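Prusotix opens Thampi site for a day of simulated arm trials
Saturday, October 25, 2025 | By the Brurard newsdesk

Prusotix opened its Thampi site to visitors this week for a demonstration of its simulation work. The session covered one tabletop task, run entirely in software: a single arm with a parallel gripper, a clear upright cylinder, and three tennis balls to be placed in it.

Visitors followed the runs on screen and could ask for a restart at any point. The company has logged 2,826 simulated runs of the task so far – all of them on the same round table, with two pieces of fruit left out as distractors.

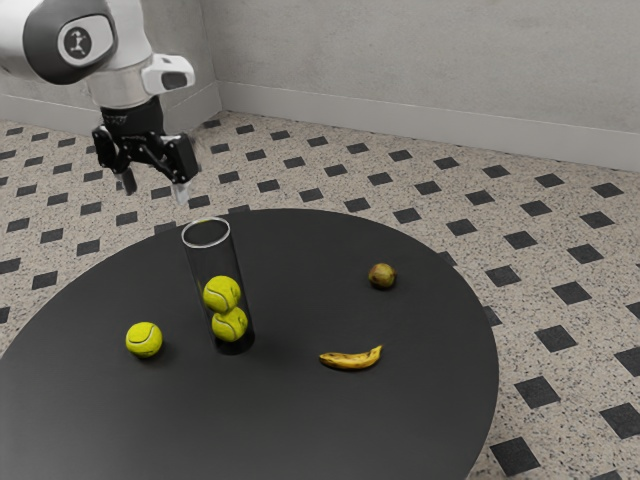
Amine, commenting on our earlier notice of the event, asked whether numbers from a simulator mean much before the same task is tried with a real tube, as contact with a rigid rim is hard to model well.

Prusotix said contact settings were the main topic of the afternoon session. A tennis ball deforms slightly under the fingers, and the grip force has to be set with that in mind. Staff changed the friction values between runs and replayed the results at reduced speed. 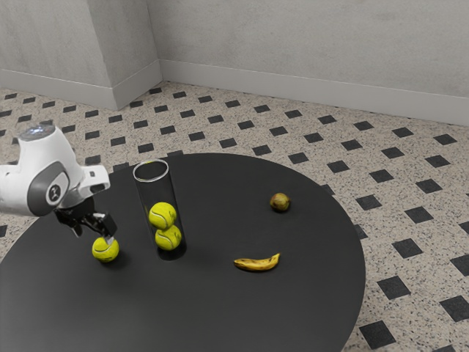

Simulated gripper closed on a tennis ball, with two more in the cylinder.

The task files take up 700 MB and will be offered to attendees in November. A second open day has not been scheduled.

Recent items
Brurard updates its gripper test bench
Thampi site adds evening tours
Notes on friction models for soft objects

Contact the newsdesk | © 2025 Brurard | Back to top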